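Plundik Records to Release Complete Santoro Sessions in August

Two-disc set brings together every surviving studio take by the Ulley dance band

ULLEY - Plundik Records announced today that it will release The Complete Santoro Sessions, a 2-CD set with a 74-page booklet, this August. The collection gathers the full studio output of the Santoro Orchestra, a regional dance band whose singles have been out of print for decades.

The recordings were transferred from the original session tapes at Momis Studio, where engineer and producer Fiorella Gentile oversaw the restoration. Several titles appear in stereo for the first time. The second disc is given over to alternate takes, studio talk and two radio spots made for local broadcast.
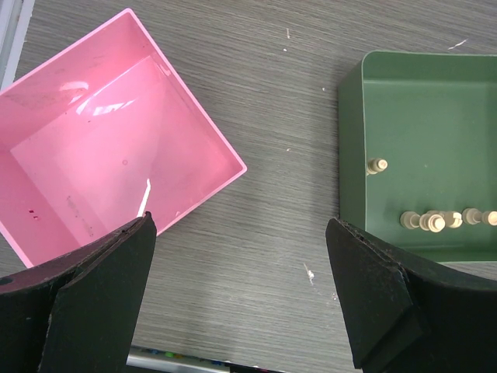 The booklet contains a new essay on the band, complete session details and label scans of each original single. Its design takes its colors from the group's first album jacket, long sought by collectors, with a bright pink the shade of a plastic storage bin set against wood-grain gray. That color pairing is carried through to the discs and the outer slipcase.

"The tapes were in better shape than we had any right to expect," said Gentile. "We kept noise reduction to a minimum. The brass section on these sides was recorded very close, and listeners should hear it that way."

The first pressing is limited to 800 numbered copies. Of these, 484 have been set aside for mail-order customers who registered with the label in advance - the remainder will go to independent record stores. A digital edition will follow, without the radio spots.

Review copies and cover art are available to the press on request from the Plundik Records office in Ulley.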